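Workshop Tips: Picking a Gripper for Soft Food Without Losing Your Temper
Bench Notes, Sep 25, 2021

A gripper catalog is a kind of cookbook. Everything in it looks delicious, every part fits every other part, and the person who took the photos has never had to scrape a bun out of a finger joint. We have been trying two-finger grippers against many-fingered hands on ordinary groceries at Rurkada for long enough to have opinions, and Bimla Pal asked me to write them down before I started repeating them at lunch. She was too late for the second part.

These tips are for anybody with an arm, a table and a bag of shopping. If you are picking up steel blocks, you have an easier life than we do and can skip to the part on cables.

Start with the worst thing in the bag

People begin with the cardboard box. The box is a liar. Any gripper can hold a box, and after an hour with one you will believe that you have solved grasping and should probably call your mother.

Begin with a soft bun in a loose plastic wrapper. The wrapper slides over the bun, the bun squashes under the wrapper, and the fingers close on whichever one gives up first. If a gripper can lift that and set it down in a shape a customer would accept, the box will be no trouble.

Buy two buns. Buy more if Sushil Vishwakarma is in the building.

Lay a mat

Bare tabletops are too shiny under a big light and too hard under a badly aimed finger. A desk mat fixes most of that. Get a dark one with no pattern and tape the underside at the corners. A mat that creeps a little every run will have you blaming the calibration, then the camera, then Bhupendra Tyagi, who did the calibration and will remember that you blamed him.

Wash it with dish soap. Degreaser from under the sink leaves a film, and your friction results for the rest of the day will be about degreaser.

Parallel jaws: dull, and usually right

The two-finger gripper has one idea and it is a pretty good one. Closing takes a single number. When it drops something you can generally work out why, and the repair is a hex key and a short walk.

Things that helped ours:

Put something grippy on the fingertips and replace it before it looks worn. By the time it looks worn you have already collected a week of bad runs.
Close slowly on anything wrapped. Fast closing pushes the air in the wrapper ahead of the fingers and the item scoots away like a wet bar of soap.
Grab packages across the short side. I know the long side is facing you. Turn the package.
Keep the opening a bit wider than you need on approach. Clipping the edge of a tray on the way down moves everything else on the mat.

Where jaws let you down is anything stacked on top of something else, and anything whose middle is not where the camera thinks it is. They also pinch. A pinched wrapper with a perfectly safe bun still counts as a lift, by the way. Decide that before you start scoring, or you will have the argument I had with Roel Brouwer, which lasted through two coffees and ended with a new column in the spreadsheet.

Many-fingered hands: charming, and needy

A hand with proper fingers wins over every visitor. They wave at it. Then they ask it to peel an orange, and you have to change the subject.

It does earn its place. It can steady a tray with one side while the other hand does the lifting, and it spreads the squeeze so that soft food keeps its looks. What it costs you is time. More joints means more things to zero every morning, and one lazy knuckle will spoil a grasp in a way that looks exactly like bad planning. Test each finger alone first thing, by tapping it on the mat, and listen. You will learn what a sulking one sounds like.

Nitrile gloves on a robot hand look ridiculous and save a great deal of cleaning around sauce. Size up, and trim the cuff so it can't catch on a joint. Anas Ashour tapes his down at the wrist, which works until the tape gets warm and then decorates the next thing you pick up.

Keep the clutter the same

If you want to compare two grippers, the rest of the table has to hold still. Same bowl, same bag, same lamp. I wanted to tidy up between setups and was told off for it, correctly. We run 11 tries per item and reset the layout from a taped outline under the mat edge, and the tissue box stays put because someone will always need a tissue.

Grocery bench, jaws and hands: 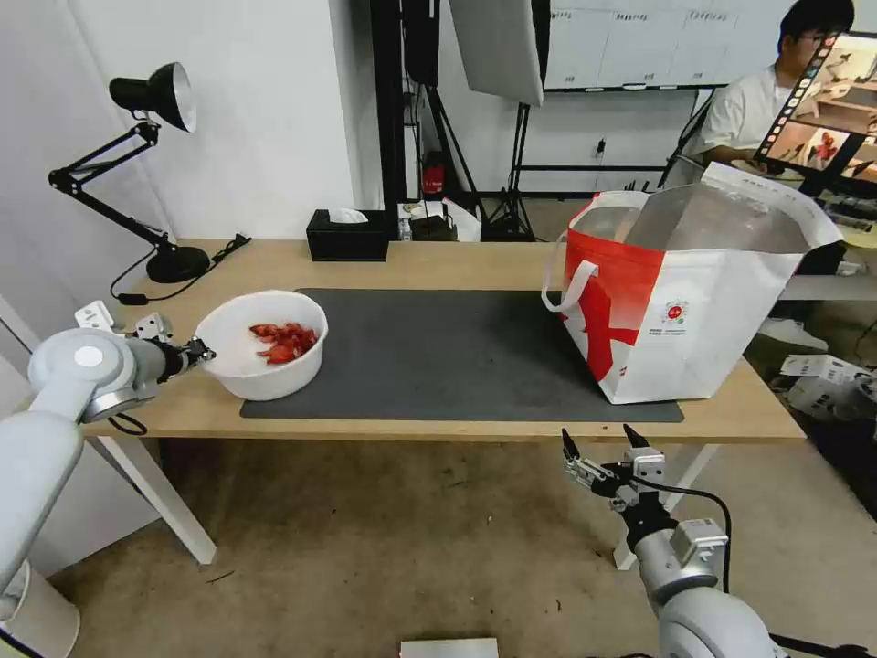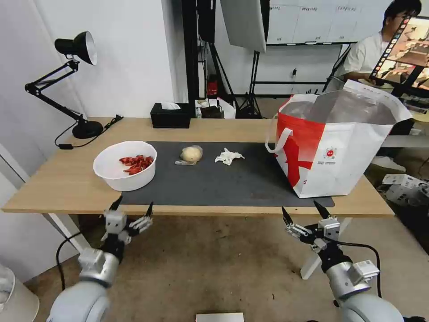
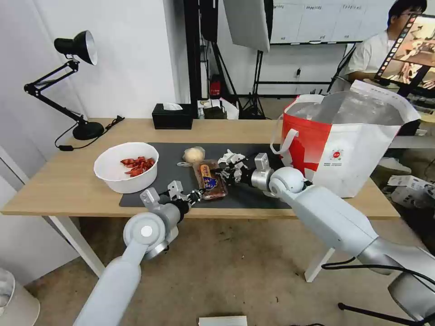
Shopping bags deserve a paragraph of their own. An insulated one with a foil lining stands up by itself when it feels like it, and the lining throws light back at the camera from wherever you least want it. Put something heavy and flat in the bottom. Tuck the handle down on the side the arm comes from, or sooner or later a finger will go through the loop and you will get to watch your whole setup travel across the table with great dignity.

Cables

Leave slack at the elbow and less than you would like at the wrist. Run the arm through its full reach by hand before you power anything, and watch the cable the whole way, not the gripper. Hook-and-loop ties beat zip ties for this. With zip ties you have to cut them every time you change your mind, and in a week of comparing grippers changing your mind is the job.

Swapping the end of the arm

Label both halves of every connector. Take a phone picture before you unplug, even if you have done it many times. Keep the screws in a muffin tin, one cup per joint. I got the tin idea from my kitchen and the kitchen has not had it back.

After a swap, reload the settings file for that gripper and say its name out loud. I am serious. We once ran most of a morning with the jaws attached and the hand's offsets loaded, and the poor thing kept reaching politely for a spot next to the food. Bhupendra noticed. He was very gracious, which was worse.

Write down the failures

A success is one line. A failure wants three: what the item was, where the fingers were when it went wrong, and what you changed afterward. "Dropped it" tells you nothing in December. Our sheet has reached row 639, and the only rows I ever go back and read are the long ones.

Do the scoring at the bench while you still remember. If two people are scoring, have them do the first 4 together so that a "slip" means the same thing to both.

So which one?

For wrapped buns and single packages on a flat mat, I would take the jaws and spend what's left over on lunch. For trays that need holding steady, or anything piled on anything else, the hands, with an extra half hour in the morning for their moods. If you can only afford one, get the jaws and a good selection of fingertips. You can cut your own from sheet rubber with a craft knife and a bottle cap for the curve.

Roel disagrees with all of this and is writing his own page. When it's up I'll link it from the fingertips section, where he thinks I'm most wrong.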